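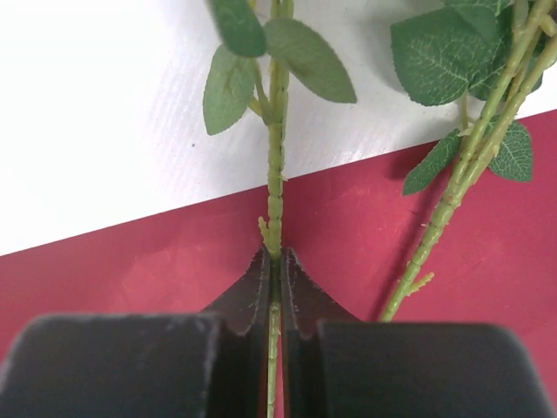 Unit 4 handout: Good practice for gripping thin and irregular parts
Course: Handling and End Effectors, lab section
Prepared by Divya Shetty and Ajith Bhat. Revised 2018-07-16.

Read this before the lab. Bring a copy, printed or on a tablet, because sections 3 and 5 are used at the bench.

1. What this unit covers

Units 1 to 3 dealt with blocks, cans and boxes. Those parts have flat or regular faces, and a two-finger gripper can take them almost anywhere. Unit 4 uses artificial rose stems. A stem is thin, bumpy and much longer than the fingers are wide. It has leaves and side stubs that get in the way. Most of the rules below also apply to cables, tubing, brush handles and real plants, though real plants need lower force limits than the ones given in this handout.

The rules are our lab rules. They sit on top of the general safety rules from Unit 1 and do not replace them. Where a company you later work for has its own rules, follow those.

2. Terms

Grip point: the place on the part where the two jaw tips meet it.
Node: any knob, fork or joint on the stem where something branches off.
Clear length: a stretch of stem with no node, leaf stalk or stub on it.
Approach: the last part of the move before the fingers close.
Neighbor: any other part close enough for the gripper or the carried part to touch.

3. Choosing the grip point

3.1 Grip on a clear length. The tips should close below or above a node and never on top of it. A node between the tips gives one small contact on each side, and the stem will turn.

3.2 Gripping just below a node is allowed and is often the best choice. If the stem slips down through the tips, the node catches on them. With the tips closed right under a knobby part, as in the picture at the top of this handout, the stem has very little distance to slide.

3.3 Look for side stubs. A short forked stub close to the tips is fine if it points away from both fingers. If it points into a finger, turn the wrist or move along the stem.

3.4 Keep leaves out of the jaws. A leaf caught between tip and stem lowers the friction and hides the stem from the wrist camera.

3.5 Center the stem between the tips before closing. If it is off to one side, one finger arrives first and pushes the stem across the table. Students often blame the force setting for this, and it is nearly always centering.

4. Approach and closing

4.1 Set the force before the move, with the gripper open. For the lab stems the limit is 13 newtons. Do not raise it to fix a slip. Go back to section 3.

4.2 The last stage of the approach is made in slow mode. The controller will let you run it fast. Do not.

4.3 Close, then wait 2 seconds before lifting. Watch the wrist view during the wait. If the stem rolls or leans, open and start over.

4.4 Lift straight up a short way and stop. Check the grip a second time. Only then start the transfer.

4.5 A slip counts as a failed grip even if the stem stays in the jaws. Log it as a slip – do not log it as a success with a note.

5. Neighbors

Stems are rarely alone on the table, and two lying nearly side by side is the usual case. Leaves on one can lie over or under leaves on the other.

5.1 Before closing, find the nearest neighbor and say aloud to your partner which side it is on.

5.2 Check where the outside of each finger will go as well as the inside. The block of the finger is much wider than the tip, and it can hit a neighbor that the tip clears easily.

5.3 If leaves are crossed, lift slowly and watch the neighbor instead of the part you are holding. If the neighbor moves, stop, lower and release.

5.4 Do not use the gripper to sweep a neighbor out of the way. Stop the arm and ask the bench lead to move it by hand. Hands go in only after the arm is in hold and the person at the pendant has said "hold".

6. Surfaces and light

The background matters more in this unit than it did in Unit 3. Where a stem passes from a white surface to a red one, the contrast changes partway along it. A threshold that works on the white side may lose the stem on the red. Shadows of leaves on a white surface can also be picked up as part of the leaf.

6.1 Test your detection on both surfaces before the graded run.

6.2 Take the grip point from the side of the boundary where your detection is steadier, as long as section 3 is still met.

6.3 Do not move the lamps. Other groups have set up for the same light.

7. Finger care

Wipe the tips at the start of each session. Light scuffs on the rims are normal wear and do not need to be reported. Report a chip, a nick you can feel with a fingernail, or tips that no longer meet evenly. The tips are replaced after 2000 closing cycles in any case. The count is kept on the sheet by the bench, and the group that finishes a session adds its cycles to it. Last December the sheet was not kept up, and three groups had to repeat their runs on new tips.

8. Record keeping

Each group hands in one log. For every attempt write:
- stem number
- grip point, as distance from the cut end
- surface (white, red, or both)
- neighbor present, yes or no, and which side
- result: held, slipped, dropped, or stopped by operator

Plan on up to 280 attempts across the whole unit. "Stopped by operator" does not lower your grade. A missing line does.

9. Reading and contacts

Rhiannon Kemeys's notes on contact and friction, pages handed out in Unit 2, are enough for the written part. For the pendant and slow mode, see Harpreet Perron. For access outside lab hours, write to Muthu Salian before noon on the day before.

Written questions on sections 3 to 5 are due at the start of the next lab.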